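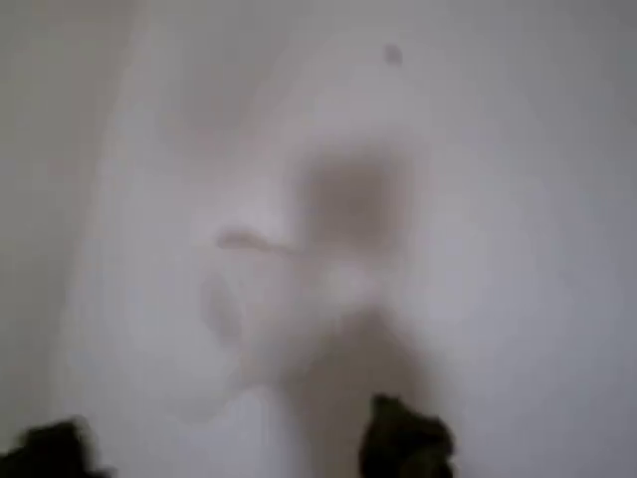

I get asked a lot whether a robot arm can clear a table yet, and my answer is always "which table, and what's on it?" I know that sounds like dodging! But after a winter of trying to get a small arm to do tidying-up chores, I've become a bit of a bore on the subject of tabletops. White ones especially. Down at gripper level you've got two dark fingers poking up, easy enough to find, and past them pale gray fading into paler gray, with one smudgy brownish patch in the middle that you'd be hard pressed to put a name to. A person walking up to the same table has two good eyes and years of practice with dishes. The arm has to work with whatever its view gives it. So this page is my way of finding out whether your arm can do one chore on one table, before you promise anybody anything.

What you need

An arm with a two-finger gripper that you can already move around safely. A table that doesn't wobble (mine did, and I lost a weekend to it). Painter's tape, a notebook, a damp cloth, a desk lamp you can move, and a handful of the things you want cleared. Don't buy special test objects. If the chore is cups, use your cups.

You'll also want an afternoon with no one needing the room.

Step 1. Write the chore down as one sentence

"Tidy the table" is hopeless. I started there and spent two evenings arguing with Tatu Makori over whether a cup pushed to the far side counted as tidied. Mine now reads: "Pick up one cup from inside the taped square and set it upright in the bin, without me touching anything." Dull, but you can mark it yes or no. If you read your sentence to somebody and they ask "what if it falls over in the bin?", go back and fix the sentence.

Tape the square first and the bin outline second. Leave the tape down for the whole test, even if it annoys you.

Step 2. Do it by hand, with the gripper

Drive the arm yourself, with the joystick or the leader arm or whatever you've got, and do the chore 3 times. Use only the view the robot will have. No peeking over the top! I put a big sheet of cardboard between me and the table, and it was a humbling half hour. I could not judge the height of anything. If you can't do it this way, I wouldn't expect much from the software, and it's a good moment to move a camera or change the lamp.

Wipe the table while you're at it. Specks and crumbs are nothing to you and me, but on a plain surface a speck may be the sharpest thing in view.

Step 3. Start with the easy stuff

Mugs with a dark glaze, a sponge, a wooden spoon. Things with an outline. Run 50 tries and write down every single one, including the ones where you bumped the table and feel it shouldn't count. (It counts. If you bump the table in October you'll bump it in March too.) I keep four columns: where the thing was, whether the fingers closed on it, whether it got to the bin, and one for grumbling.

The grumbling column turned out to be the useful one. Mine said "shadow" so many times that I gave up and just wrote S.

Step 4. Now the see-through stuff

This is where my arm, which I'd been bragging about to Pendo Rweyemamu all month, got its comeuppance. Clear plastic on a white table hardly shows. You get a faint gray line, maybe a bright bit where an edge catches the light, and the table coming straight through the rest. Meanwhile the gripper throws a big soft shadow that's far darker than the thing you want picked up, and the shadow moves when the gripper moves.
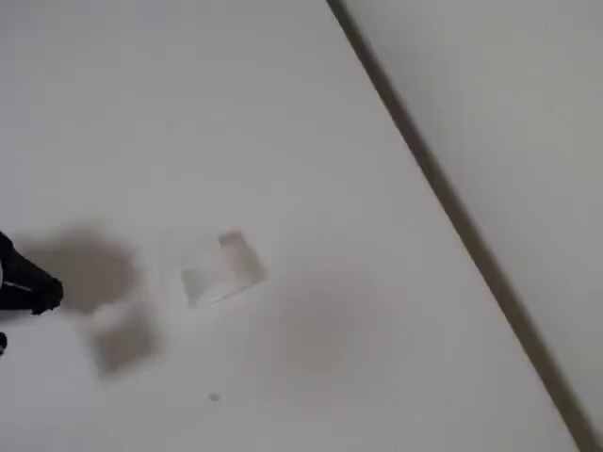
So run the clear things as their own batch, with their own page in the notebook. Don't mix them in with the mugs or you'll end up with an average that describes neither. I did four rounds of 50, so 200 tries altogether, and the cup made it to the bin in 121 of them. Some people I've told think that's great. I think of it as having somebody help with the dishes who misses the cup two times in five, and then I think about who's picking it up off the floor.

Between rounds I changed one thing only. Round one, nothing. Round two, I moved the lamp over to the side so the shadow fell away from the cup. Round three, a gray placemat under everything. Round four, placemat and lamp together. The placemat was the best thing I tried all winter and it came out of my kitchen drawer. If you only have patience for one change, go with that one.

Step 5. Tip things over

Cups on real tables aren't all standing up nicely. Lay one on its side, lean one against something, put one near the edge where the table stops and the wall behind takes over. My arm had learned a lovely straight-down grab, and on a leaning cup that grab just shoves it along. You may want to add tilted cups to your training runs before testing again. I did, using Landel (the little recording tool I use to save my joystick runs), and it helped with the leaning ones and did nothing at all for the ones lying flat.

Step 6. Have someone else set the table

Tatu sets mine now -- I'd got into the habit of putting the cup where I knew the arm liked it, and I had no idea I was doing it. Leave the room if you have to.

So can it do the chore yet?

Mine can clear dark mugs off a placemat all day long, slowly. I'd leave it alone with that job and go make a sandwich. Clear cups on a bare white table, no, I stand there with my hand near the stop button. I took the setup over to Brarkville for a weekend and the easy batch held up fine on a different table, a brown one, and the clear cups did better than they ever have in Arnville. Same arm, same software! I'd love to say I'd improved it.

Shop-floor people tell me they'd just change the table, and they're right to. If you're sorting parts on a bench you own, get a mat that doesn't match the parts and fix your lamps in place. At home it's harder, because the table is whatever's in the kitchen and the sun moves around all day.

Next on my list is folding dishcloths with Mussa, which is what we call the second arm. I've got the sentence written for it and the tape down. The sentence is already on its fourth version, mostly over what "folded" means when one corner sticks out.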